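Vonar DJ Nights and Open Decks: Frequently Asked Questions

Open decks

Who can play at open decks?
Anyone over 18 who can bring their own music. You don't need a booking history, a mix online or a stage name. Vinyl, USB and laptop sets are all fine. Scratch and turntablism sets are welcome and get the same slot length as everyone else.

How long is a slot?
Twenty minutes, including changeover. If you are playing back to back with a friend, you share one slot.

How do I sign up?
The list opens at the bar at 7 p.m. on the night and closes when it is full. We stopped taking names by email last season. Messages sent to the Vonar page asking for a slot will get this same answer.

I signed up but my name wasn't called. What happened?
We call each name twice. If you were outside, the next person went on. Find whoever is running the list and they will put you at the end if there is time left.

Can I pick what time I play?
No. The order is the order of the list. You can swap with another DJ if you both agree and tell the person running the list.

Is there a genre policy?
Not at open decks. The Friday nights are booked by the resident, Raíssa Miranda, and lean toward house, Baltimore club and Brazilian styles.

Equipment

What is in the booth?
Two direct-drive turntables, 2 media players and a four-channel mixer with a crossfader. The crossfader can be set to a sharp curve for scratching. Please set it back when you finish.

Do I need to bring needles?
Yes, if you play vinyl. We keep a pair of house cartridges for emergencies, but they are for playback and don't hold well for scratching. Slipmats are on the decks.

Do I need headphones?
Yes. The mixer takes a quarter-inch plug, so bring the adapter. We used to lend adapters and ran out of them.

How should I format my USB drive?
FAT32. The players will not read exFAT or NTFS. MP3, WAV and AIFF files all work. Bring a second drive if you have one.

Can I plug in my own controller?
Yes, through the spare line inputs on the right side of the booth. Bring RCA cables at least six feet long. Set up during the slot before yours and keep the volume down until the other DJ has finished.

Can I use digital vinyl?
Yes. You will need your own interface, control records and laptop. Install your drivers at home, as the Wi-Fi does not reach the booth.

Can I get a recording of my set?
Yes, on Fridays and at open decks. Sets are recorded as WAV files to the desktop computer in the back office and put up for download through Flikier. The link stays live for 3 weeks. After that the files are deleted to make room.

My recording stops partway through. Can you fix it?
Usually not. If the file is short, the rest was not saved. Write to us anyway with the night and your slot so we can check for a second file.
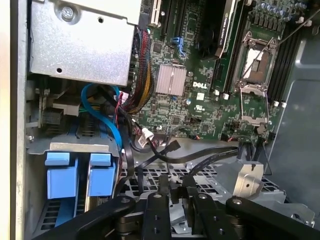
Inside a desktop computer, with the power supply at upper left.

Can I stream my set live?
You can stream from your own phone on your own data. We don't provide a feed from the mixer for streams. Please keep tripods behind the booth rail.

Friday nights and bookings

How do I get booked for a Friday?
Play open decks at least twice, then leave your contact details with the bar. Raíssa books two months ahead and listens to recordings from the open nights first. You can also send a mix of up to an hour. She does not reply to every one.

Do you pay?
Open decks slots are unpaid, and each DJ gets two drink tickets. Friday support slots are paid $200 at the end of the night. Headliner fees are agreed in advance.

Do DJs get a guest list?
Friday DJs get four names, which must reach us by noon on the day. Open decks is free to enter, so there is no list.

Is there a scratch battle this year?
Yes, in December. It is held at Cordeiro, across the street, as our room is too small for it. Routines are two minutes in the first round and three in the final. Entry details go up on the Vonar page when they are ready.

Lessons

Do you offer lessons?
Beginner classes run on Sunday afternoons through Fulterholm, the record store next door. They cover beatmatching by ear, basic EQ and simple cuts. Book and pay at the store. We don't handle the money and can't move your class for you.

Can kids take the class?
Ages 12 and up, with an adult in the room.

The venue

Where do I load in?
Use the side door off the parking lot. Ring the bell and wait. The front entrance has stairs.

Is there step-free access?
The side door is level with the lot and the dance floor. The booth itself has one step, and we can set the decks up on the floor if you let us know the day before.

Can I leave my records overnight?
No. There is nowhere to lock them up.

I lost something. Who do I contact?
Call and dial extension 1188 between 2 and 6 p.m. Found items are kept behind the bar for a month. For USB drives, be ready to tell us the name of a folder on it.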